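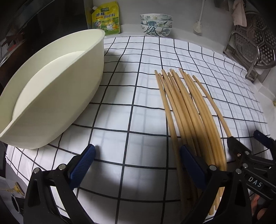 Os pauzinhos de Leopoldo Arellano

Fui conversar com o Leopoldo às 8 da manhã, porque é a essa hora que ele arruma a mesa, e acabei ficando para o almoço! Ele cozinha macarrão para os amigos há anos e tem opinião sobre tudo, a começar pelos pauzinhos.

"De madeira, sempre", diz. "Os de metal escorregam e eu passo vergonha." A toalha quadriculada também é questão de gosto – ele acha que mesa toda branca dá sono.

Perguntei da bacia creme. "Junto os pauzinhos ali, todos para o mesmo lado, com a ponta fina para longe de mim. Gaveta eu não uso, vira uma bagunça."

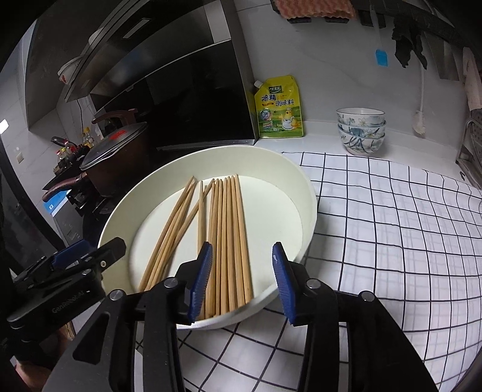

E para guardar?

"Pano seco, um por um", conta ele (com uma paciência que eu não tenho). Diz que o jogo custou uns 30 reais e que não troca por nenhum outro. O meu, lá em casa, já perdeu metade dos pares.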